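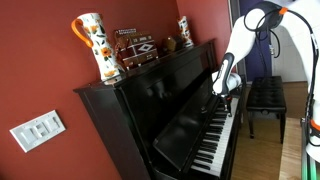
My downstairs neighbor texted to ask if I could please stop dusting the low notes at midnight, so I guess we're talking about the piano now.

Okay yes, I've been cleaning it. Black gloss is the worst finish anybody ever put on a piece of furniture (gorgeous, I love it, the worst). You wipe one smear off the front panel and you've made two new ones.

I started with paper towels. Don't start with paper towels. Someone at the Lozano music shop practically took them out of my hands and sold me a soft cloth and told me to keep spray off the wood completely. A tiny bit of water on the cloth, then a dry one right behind it.

For the keys I go front to back, one at a time, and that's how you end up playing the world's slowest scale at midnight. Sorry again to downstairs!

Now, the stuff on top. The sunflower pitcher and the little vase came from the same flea market table in Dirnum and I will not be splitting them up. I paid 20 dollars for the pair and felt like I'd robbed a bank.

The inlaid wooden box used to live in my hallway. It has the diamond pattern on the front and I never noticed how nice it was until it was up against a red wall. The small round brown one next to it I've had forever, no idea where it came from.

Somebody asked last time if things buzz when you play. YES. The vase does, on one note, a little above middle C. Felt dots on the bottom fixed most of it. I bought a sheet of them and used 5.

About the red: it's called Bromudell Clay and it took almost 5 weekends, mostly me standing there with sample pots. My sister voted beige. She's come around, or she's stopped bringing it up.

The light switches are still plain white and I go back and forth on it. Paint the plate to match? Get a brass one? I've had two people tell me brass and one tell me to leave it alone and go practice.

Tuner's coming Saturday, so everything has to come off the lid anyway. If I put it all back in a different order I'll let you know. Going to bed. No more low notes tonight, promise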